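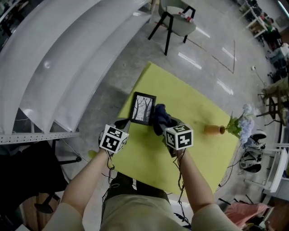 A listener wrote to us that the show sounds like friends who agree too quickly, and she asked when we would invite in somebody who does not love the same comics as we do. We read her message on the air in September, and after that we could not forget it.

Zatex > Podcasts > Plerow > Join the show

Call for participants: new voices for the third chair on Plerow

Reading time: 4 minutes

Plerow is a talk podcast on comics, animated series and fan culture, made by Zatex. Until now it had two permanent hosts, and for the next season we wish to put a third chair at the table. The third chair will not belong to one person. It will be shared between seven participants, and each of them will stay with us for a block of episodes and then give the place to the next.

We look for people who read, watch or play a lot and who can explain why they like a thing or why they stopped to like it. You do not need a large following. You do not need to have been on a podcast before. Two of our best guests last season had never spoken into a microphone, and one of them asked in the middle of the recording if we had already started.

What the episodes are like

Each episode has a first part with news and a second part with one long subject. In the coming season the long subject will often be Su, the comic series which divides our listeners more than anything else we have covered. Some think that the later volumes are the best part. Others stopped after the river chapter and write to us still angry. We would be glad to have both sorts in the third chair, and if possible in the same month.

There is also a quieter kind of episode, where we talk about how fans treat writers and actors online, and what it does to people when a whole crowd turns against them. These conversations are planned with more care. You will see the questions before, and you may say no to any of them without giving a reason. If during the recording something becomes too much, we stop, and we cut it.

What we ask from you

You should be at least 18 and comfortable to speak English for the length of an episode. An accent is welcome. The person writing this has one, and the listeners have survived it.

You should have time for one evening of recording every second week during your block, starting at 7 p.m., and some hours before it to read or watch the subject. Please do not apply if you hope to do it without preparing. The listeners notice, and they tell us.

You should be able to disagree with a person and let them finish their sentence. This is the hardest part for most of us, the permanent hosts included.

A quiet room with a door and a stable connection are needed if you record from home. If you have no good microphone we will send you one for the time of your block, and you send it back after.
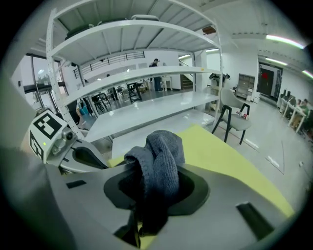 Gray microfiber cloth in the gripper.

What you receive

Every participant is paid $2,000 for the complete block. The sum is the same for everybody, and it is paid in two halves, one after the first recording and one after the last. If you must leave early, we pay for the episodes you have done.

You also get a training afternoon with our editor before your first episode. It covers how to sit near the microphone, how to take a breath without everyone hearing it, and how to find your place again when you have lost your thought. Earlier guests said that they wished it had been longer, so this time it will be longer.

The recordings are made in Zerkby, a tool that works in the browser. There is nothing to install. We do a sound test with each participant on a separate evening – please do keep this evening free, it has saved us many times.

Your name on the show can be your own or one you choose. Plenty of people in this community are known by another name and we will not ask why. For the contract and the payment we need the legal one, and only the office sees it.

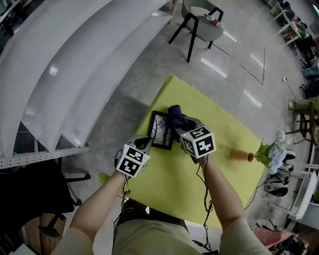 Cosimo Bellini
Producer, Plerow

How to apply

Send us a voice message, not longer than seven minutes. Tell us who you are, and then speak on one comic, series or game about which you have changed your mind. Do not edit it. Small mistakes and pauses are fine, we would like to hear how you think while you talk.

With the message, please write a few lines with the following:

– the name you want us to use
– your time zone
– which evenings are impossible for you
– one subject you would never like to discuss on the air
– whether you have read Su, and how far

The last point is not a test. A person who has never opened it would be useful to us also.

Please use the form on the Plerow page and not the comments. For our last open call we received 757 messages, and those which came through the comments were very difficult to find again. We listened to all of them in the end, but some people waited longer for an answer than was fair. The two hosts and I listen to every message ourselves, and everybody will get a reply, also when it is a no.

Applications from outside the United States are possible, if you can manage the evening hour. If you sent us a message last time, you may send a new one, or write only that you are still interested and we will look for the old one.

Questions on the contract, the payment or accessibility can go through the same form. Choose "third chair" in the subject field and it comes to me directly.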